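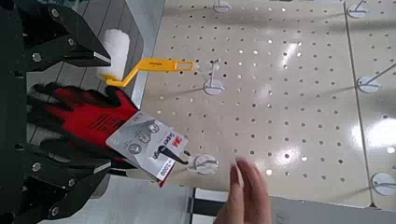
Town tool library fines its best customers, then thinks again

08/04/2023

The Prikent tool library will drop its late fees at the end of the month, after learning that the people who owed the most were also the people who used it the most.

Under the old rules, a borrower who kept an item past its due date paid a daily charge until it came back. The idea was to get things returned. In practice it got people to cross the street. Some borrowers had run up bills larger than the price of a new one of whatever they had taken home, and sensibly enough had stopped coming in.

The library lends 2,000 items, most of them hand tools, with a few grander pieces such as a tile saw and a carpet cleaner that is booked solid every March. When staff went through the records this winter they found 422 overdue loans. Some went back to the first year. One ladder had been renewed so often that it was, for all practical purposes, married.

The fees themselves brought in $1,802 last year. Mailing out the reminders ate a good part of that, and the software that worked out the charges, leased from a company called Clarkov, ate most of the rest. The contract will not be renewed.

From next month a borrower with a late item will simply be unable to take out another until the first is back. Existing debts will be wiped, with no form to fill in, although there is a form for anyone who would like written proof that they no longer owe anything. It runs to two pages.

Smaller things like screwdrivers and tape measures can be kept for three weeks instead of two. Power tools stay at one week – the waiting list for the tile saw does not allow for generosity.

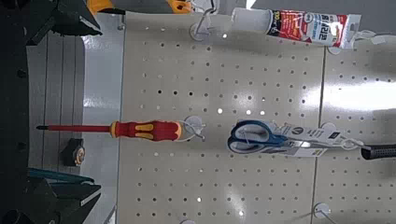
Stimadska, a regular borrower, was in favor of the change but wondered why it had taken so long, having paid $5 in fines on a putty knife that sells for less at the hardware store. Kragh was less pleased, and wanted to know whether people who had always brought things back on time would be getting anything. They will not, although the library says it is grateful.

There is some worry that without fines the shelves will slowly empty. The library's answer is that they were doing so anyway, only with more paperwork. It also points to its jigsaw puzzles, which have never carried a late fee and which come back promptly, if not always with every piece.

For those still nervous about showing their faces, a return bin will stand outside the side entrance through the end of the month, day and night, with no names taken. Borrowers are asked not to put ladders in it.

The tile saw is next available in June.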